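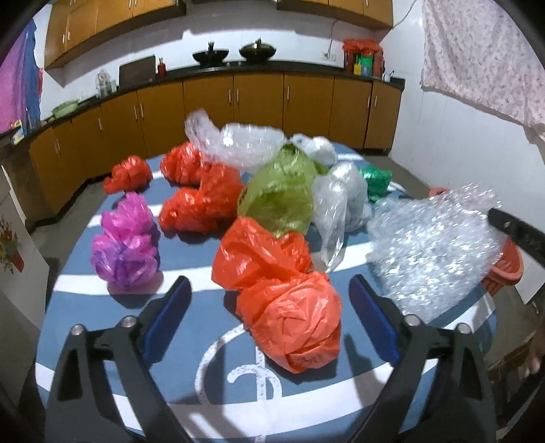 Kitchen Tips: Bag Sorting With a Gripper, and Which Rules to Believe

Every maker of a home gripper or kitchen arm now ships a sheet of "good practice." I've read three of them this winter, and most of what's on them was written to protect the maker. Plastic bags are where the advice falls apart fastest. A bag has no fixed shape, it shines, it sticks to its neighbor, and the clear ones barely show up against whatever is behind them. Below is what I'd keep, what I'd bend, and what I'd cross out.

Start with a cleared table

The Drevano sheet says to work on a "plain, matte, single-color surface." Fine if you have one. Most kitchens have a patterned table and that's the table the thing will be used on. If a gripper only copes with bare gray board, I want to know that before I pay for it. What does matter is clearing off cups, knives and anything with liquid in it.

Don't flatten the bags first

This one annoys me. Two of the three sheets tell you to smooth each bag and lay them out in rows with gaps between. By the time you've done that you could have put them all away. Leave them crumpled. A bunched bag gives the fingers something to close on, while a flat one gives them nothing but tabletop. If you must prepare anything, pull apart bags that are stuck together, and undo handles looped through other handles.

Clear plastic goes last

Take the solid colors first, red, green, pink, whatever you've got. Clear bags and bubble wrap throw glare in every direction and it's easy to close on the edge of one and drag the neighbors along. With fewer bags left on the table you can see what you're holding. Bubble wrap doesn't belong with shopping bags anyway. Fold it by hand and put it with the parcel stuff.

Grip low, lift slow

Close on the thickest part of the bundle. Knotted bags can be taken by the knot. Lift straight up for a few inches and look underneath before you move sideways. Zübeyde Taşdemir, who tests these things on her own kitchen table every Friday, goes further and wants a full stop after each lift. I tried it and found it tedious, but I dropped fewer bags.

Hands out of the way

The one rule on all three sheets that I wouldn't argue with. If two people are working at the same table, agree who is picking. Fingers stay clear of the joints as well as the tips, and loose sleeves get rolled up. Keep small children away from both the gripper and the bags.

Stove off

Not on any of the sheets, which tells you something. Thin plastic drifts when you let go of it. Don't sort bags with a burner lit.

Wipe the pads

Ikora says after every 18 picks. Where that number came from I couldn't find out, and Gitau Lyimo, who wrote to ask them, got a link to the same sheet. I wipe mine when they start to slip, with a damp cloth, then dry them. Greasy bags go straight in the trash and never touch the pads.

About the "kitchen certified" sticker

Ask who did the certifying. Ask whether they used bags at all, or only boxes and cans. If the seller can't say, treat it as a sticker.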